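14th January — crockery, stacking and storage

Carried on with the Kodstead plates. The aim is still to settle one stacking order for the shelf before the rest of the Plasov delivery is unpacked, so that the dividers can be cut once and left alone.

Weighed the mixed set again on the bench scale after re-zeroing. Total 986 g, same as before the break, so the earlier low reading was the scale and can be struck out. Stack height taken with the steel rule at four points round the rim. Worst reading 92 mm, with the old bowl included. Without the bowl there is no trouble getting under the shelf lip, which leaves 111 mm clear.

Tried the order both ways up. With the large plate on top the stack rocks when the table is knocked, and the foot ring of the large plate sits on the rim below it instead of inside. Gave that up after three goes. 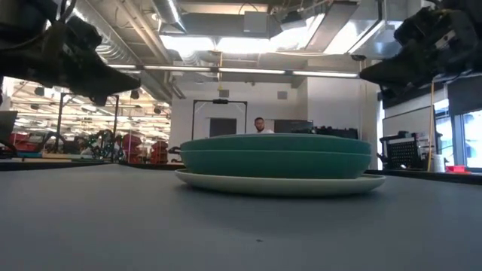

Stacking order for the Kodstead set is now large plate first, smaller ones on it. The rim of the bottom plate has to stay proud on both sides, as the pale green one does under the two teal ones, or there is nothing to get fingers under when lifting the lot. The teal pair nest closely and only a thin seam shows between the rims — good for height, less good for separating them. A paper disc between the two costs very little height. Felt would be kinder to the glaze but I have none the right size.

Slid the stack by the bottom rim 12 times along the table, about a hand's width each time. No shift between plates that I could measure. Did not try it on the shelf itself, where the surface is rougher.

Dividers: go with the Escobar pattern, slot widened to suit the large plate. The Stisar one is too shallow at the back and would let the upper plates lean.

To do
— cut paper discs, two sizes
— check foot rings on the next box for grit before stacking
— repeat the slide on the shelf
— relabel the bowl, it does not belong to this set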